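Herine programme, software work package: progress report for April
Prepared by Ruby-Lee Tamihana for the programme manager

Summary

The grasp-state estimator is now running on all recorded sessions. The trajectory clean-up tool, Ronow, has been released to the rest of the team. Work on the planner is behind by one milestone and I set out the reasons below. Spending on the software package is within budget and I am not asking for a change to it.

Perception

At the last report the estimator, Su, gave one answer for each moment of a recording: open or closed. That was too coarse for soft goods. It now gives four states – open, closing on an object, holding, and releasing – together with a confidence value. The labels were checked by hand on 682 short clips. Of these, 56 were sent back because the two people labelling them disagreed on when the hold began. We agreed a written rule for those cases and relabelled them. The rule is in the project folder and applies to all new sessions.

The most common mistake in Su is still at the start of a hold. When a soft item folds between the fingers, the finger spacing keeps changing after contact, and the old version read this as closing. The new version looks at the area between the fingertips as well as the spacing. It is better on cloth. It is not yet good enough on items that are wide at the top and narrow where they are gripped.
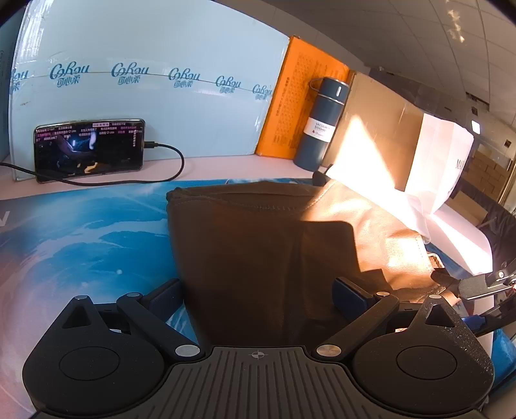
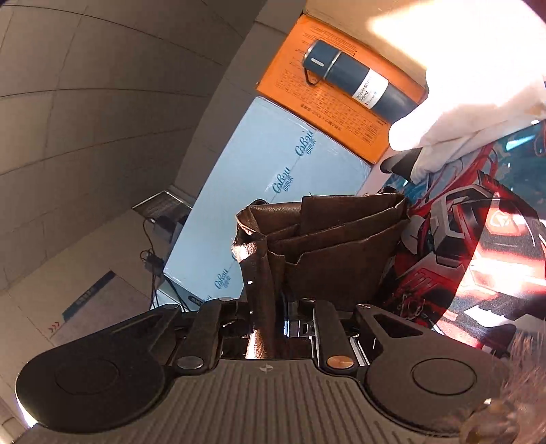

Object separation is the part of Su that has taken most of the time this period. The estimator has to decide which pixels belong to the held item, which belong to the gripper and which are background, and errors in the first of these carry straight through to the planner. Folded brown fabric between the fingers with a cream one lying next to it is a fair case for the cloth model, as the colours are far apart. The brown leather pouch is harder, with flaps folded over at the top that the model tends to split into separate objects. Printed surfaces add to the trouble: the outline of the mecha robot on the mat has strong edges, and the edge detector gives them as much weight as those of a real item. We have added a step that compares neighbouring moments and drops any outline that stays fixed to the table while the gripper moves. This removes most of the false outlines. It does nothing when the gripper is still, and we have left that for the next period.

Trajectory clean-up

Ronow takes the raw hand path, fills short gaps in tracking and smooths what is left. The first release smoothed too much and rounded off the small downward movement just before a grasp. The current release treats the last part of the approach separately and leaves it nearly as recorded. Gaps longer than the set limit are no longer filled. They are marked, and the session is split at that point.

Two faults were reported by users and both are fixed. One was a clock offset between the camera and the finger encoder, which Ronow applied twice if a file was processed again. The other was a crash on sessions with no grasp in them at all.

Planning

The planner, Nomix, was due to accept Su's four states by the end of this period. It accepts them, but it does not yet use the confidence value, so a doubtful hold is treated the same as a certain one. In replay tests this led to the planner starting a lift too early in 18 cases, nearly all of them with soft items. I have moved this milestone to the next period. The change itself is small, but the tests around it have to be rewritten, and I would like that done properly before anyone runs it on the arm.

Part of the delay comes from the collision library. It follows an interface laid down in 2006 and assumes that every held object is rigid. We have put a thin layer over it that lets the shape of the held object be updated while it is being moved. Replacing the library was considered and put off.

Tooling

Session checks now run overnight and produce one page per session, with missing data at the top. Staff can mark a session as accepted or rejected from that page. Before this it was done in a shared spreadsheet, and the two copies of it had drifted apart.

Next period

Use of confidence values in Nomix, with new tests.
False outlines when the gripper is still.
A short user guide for Ronow.
A decision on whether leather and other stiff soft goods need their own model in Su, or more labelled clips in the present one.

Point for the manager

The labelling work was planned for two people and has been done by two people, but one of them returns to the hardware package at the end of the next period. I would like to know by then whether that time will be replaced.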